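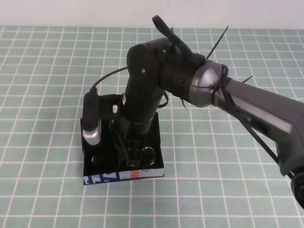
OK quick one before I have to run. It's 6 and the sale boxes are still all over the house and if I don't write this down now I won't do it.

So. The gift drawer. Anyone who's read this blog since the Treneck apartment knows about the gift drawer. Bottom drawer of the hall dresser, where I put things I buy for people ahead of time and then forget. Candles. A scarf still in tissue. Two copies of the same puzzle, bought a year apart, both for my aunt. I opened it Wednesday to look for tape and could not get it closed again. Kicked it. Still wouldn't close.

New rule then — everything in the drawer gets a name on it or it goes. I gave myself the evening. It took the evening and most of the next morning, because of course I sat down and read old birthday cards for an hour. There's one from my brother that just says "you're old, see you at 10." No idea what was happening at 10.

What went: the candles (smelled like pencil), a mug from the Lau street fair, a set of coasters I never liked, and a pile of those flat gift bags with the handles torn off. Why did I keep those. The bags I mean, the mug I know why, I was being sentimental.

What stayed: the scarf, one puzzle, a notebook with really nice paper, the good ribbon, and 14 greeting cards, which sounds like a lot but I do use them. Mostly thank yous. I seem to have no sympathy cards and that's always the one you need in a hurry.

Then the boxes. This is where I get stuck every time. I love a box. A sturdy one with a lid, I will keep it for ever. My mother is the same, she has a closet in Dravetti that is only boxes inside of bigger boxes and when you ask for one she makes a face like you asked for a kidney.

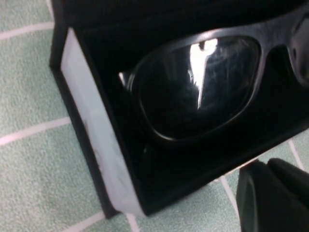 Sunglasses are the hardest thing to wrap, I've decided. They slide, they rattle, and everyone guesses what it is from the shape if you just roll them in paper. These are for Afiq Nair, who sat on his last pair in my car and then blamed the car. I put them on the carpet and tried them in a couple of things out of the pile before I settled. Black inside looks so much better than I expected with a chunky black frame, very serious, like they cost 100 dollars. (They did not.) The white side has a few gray smudges on it and I went at them with a damp cloth and then an eraser, the eraser is supposed to be the trick. We'll see. If they're still there on the day I'll run the ribbon over that side and he won't look twice, he's a ripper. Paper everywhere in four seconds.

I did think about tissue paper under them. Decided no. It gets that crumpled look and then the glasses sit crooked. Maybe a folded card tucked in at the side, if it fits. I have 14 to choose from, as dicussed.

Anyway the box pile. Kept the ones with lids that still fit, nested the small ones, flattened everything else. The flat stuff is by the back door for recycling. It's been by the back door for two days. I step over it with my coffee.

Drawer closes now! With one hand! I have opened and closed it more than a grown woman should. Top layer is cards and ribbon and tape, so next time I want tape I'm not digging thru scarves for it. Underneath is the stuff with names. I used the little string tags from Unditz, the ones that come in a roll, and wrote the person and the month in pencil so I can change it if somebody annoys me.

Still to do: the wrapping paper tubes, which live behind the bedroom door and fall on me. No plan for those. If you have one tell me, but please not the thing with the garment bag, I tried it, the bag ripped and then I had tubes AND a ripped bag.

Ok shoes, keys, late. More on the tubes next week if I survive them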